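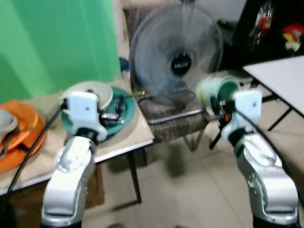 Unit 3: Reading a Supply Contract
Course notes, Introduction to Purchasing
Instructor: Darlene Bouchard
Revised June 10, 2019

3.1 Scope

These notes cover the parts of a supply contract that a junior buyer is expected to read without help. Payment terms were covered in Unit 2. Disputes and termination are left for Unit 5.

The running case is an order placed by Friesen, a maker of storage racks, with Lirnix, which supplies steel brackets. The order is for 1,000 brackets, delivered in lots of 200.

3.2 Quantity and lots

A contract may fix the quantity, set a minimum, or tie the quantity to the buyer's needs. The Friesen order is of the first type. The buyer owes payment for the full quantity even if demand falls, unless a cancellation clause says otherwise.

Lot size matters for inspection. If the contract treats each lot as a separate delivery, a defect in one lot does not by itself give the buyer a right to refuse the others. Check whether the word "installment" appears, and whether it is defined.

3.3 Delivery point

The delivery point decides who carries the risk of loss while goods are in transit. Two cases:

Shipment contract – risk passes when the seller hands the goods to the carrier.
Destination contract – risk passes when the goods are made available at the named place.

Lirnix ships from Stundarau. Friesen receives at Visosgate. The first draft named both towns and did not say which was the delivery point. Students should be able to state what the buyer stands to lose under each reading. Freight cost is a separate question. A seller can pay the freight and still have passed the risk at its own dock.

3.4 Inspection and acceptance

Acceptance can be express, or it can follow from silence after the inspection period ends. The Friesen contract allows 59 days, counted from receipt of each lot. Late notice of a defect that an ordinary inspection would have found is normally treated as no notice.

Notice should name the lot, the defect, and the remedy requested. "Goods unsatisfactory" is too vague to rely on.

3.5 Order of documents

Purchase orders, quotes and confirmations often carry terms that conflict. Look for a clause ranking them. Where there is none, list the conflicts before signing and have them settled in writing.

Reading: Svetozár Ševčík, course reader, chapter on conflicting forms. The January printing has the older page numbers.

Exercise for next session: rewrite the delivery clause of the first draft, once as a shipment contract and once as a destination contract. One page, typed.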